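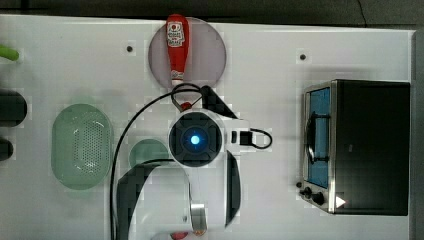
Grollberg Community Kitchen: Interim Report on the Kitchen Equipment Grant
Prepared for the Dravow Fund by Gizella Hajdu, Program Manager
Reporting period ending November

Summary of progress

Work under the grant remains on schedule. Sorting of the shared kitchenware is complete in the main kitchen and under way in the Coetzee Street annex. Each item is placed on a white table, checked for damage, and assigned to a shelf or set aside for disposal. Plates, colanders and condiment bottles were handled during this period. Glassware and baking pans will follow.

Condiments are now kept apart from tableware. Ketchup and other sauces had previously been stored on the same shelf as the plates, and users of the kitchen reported spills. The new arrangement has been in place for three weeks and no further complaints have been received.

Expenditure

Of the $1000 awarded, $100 remains unspent. The balance is reserved for shelf labels and for replacement lids. No change to the approved budget is requested.

Outstanding items

The annex has 4 cabinets still to be cleared. Delivery of the shelving ordered through Telent was delayed, and installation will take place in the next period. A revised shelf plan will be submitted with the final report, together with receipts for all purchases.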